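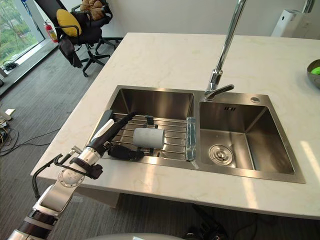

Poste évier, pince noire au-dessus de l'égouttoir, côté grand bac.

Ticket 189 – Comparaison des pinces Plukari et Mullia
Ouvert par : Farah Mandagi
Priorité : normale
Statut : en cours

Problème signalé
Avec les doigts Plukari, la prise des objets cylindriques posés sur l'égouttoir échoue de façon irrégulière. L'objet roule entre deux tiges au moment de la fermeture. Les doigts Mullia n'ont pas ce défaut sur le même programme, mais ils ferment plus lentement.

Essais de mardi
Force de fermeture baissée d'un cran : 15 prises, 4 échecs.
Approche plus basse, force d'origine : aucun changement net.
Contrôleur Omoregie redémarré entre les deux séries. La latence affichée est restée à 142 ms.

Vaisselle ronde
Même programme avec un bol brun-rouge, caméra de poignet allumée. Le bord du bol sert de repère pour la fermeture. De près, le bol prend une grande place dans la vue et le recalage automatique perd ce repère – il faut alors relancer l'approche à la main.
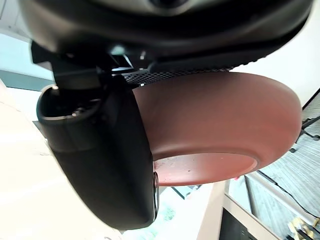

Réponse, support Cutbridge, 16 h 20
Bonjour, le recalage perdu de près vient sans doute de la distance minimale réglée dans le contrôleur. Pouvez-vous la réduire, refaire une série avec chaque jeu de doigts et joindre le journal complet ? Gardez la même vitesse pour les deux, sinon les temps de fermeture ne seront pas comparables.

Farah Mandagi, 17 h 05
Distance réduite. Je refais les deux séries demain matin, Mullia d'abord, et je joins le journal au ticket.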